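## Chapter 3: Where Heat Leaves a House

In August, the town of Fedutberg sent two surveyors, Nuria Mersha and Hagos Bogale, to look at 163 houses on the older streets near the river. They wrote down the age of each house, the type of wall, and the fuel used for heating. The bills from the winter before were then added to the record.

One house on Brzozowska Street had used 2943 kilowatt-hours in a single month. The house beside it, built to the same plan, had used far less. The walls were alike. The difference was in the attic, where one owner had laid insulation and the other had not.

Heat moves from warm places to cooler ones in three ways – conduction, convection, and radiation. A wall conducts heat through its solid parts. Air carries heat by convection when it rises through a stairwell or slips out past a loose window. Any warm surface also gives off radiation, even across an empty gap.

This chapter takes up conduction first. Kitchens get their own section, as cooking adds heat to a room and exhaust fans take it out again. 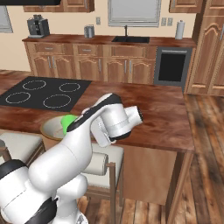

Why does a tile floor feel colder than a rug in the same room? The tile conducts heat away from your foot faster, even though both are at the same temperature.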